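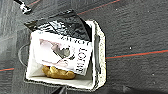 *Photo: Kjell Solberg*

I've been meaning to write about moving house for weeks now, and every evening I sit down to do it and end up hunting for the tin opener instead. We left the flat in Javbridge at the start of May, after six years, and I can tell you that six years is long enough to forget completely what you keep on top of a wardrobe.

My mother's method was to start with the kitchen and cry. Mine is to start with the books, because books are easy and make you feel you're getting somewhere, and by teatime on the first day I had 59 boxes on my list and most of the house still on the shelves. I did try labelling properly! The early ones say things like "Blue bowls, good scissors, letters from Irik". The later ones say "Bits".

Kjell came over to help for two days and was far stricter than I am. He wanted everything in small, shallow boxes that one person could lift, and black bags only for things that were soft or going to the tip, and of course I muddled the two sorts of bag straight away. (If anyone in Javbridge has found a very nice winter coat, do please write to me.)

The new place is 165 miles north, in Trovden, on a hill steep enough that the van driver got out and had a look at it before he'd go any further. Our neighbour, Mwangi Kinyua, came across the road with a flask of tea and a loaf before we'd even got the sofa in, and told us which bin goes out when, and which of the two bakeries to use, and I could have hugged him. I think I may have done, a little.

So we're in, more or less. The bedroom has curtains and the kettle has a home. There is a wall of boxes in the back room that I say good morning to, and I've promised myself I'll open one a day, starting with the heaviest "Bits". Yesterday's had the bath plug, a bag of tulip bulbs and all the spare keys to the old flat, so I'll be at the post office first thing tomorrow.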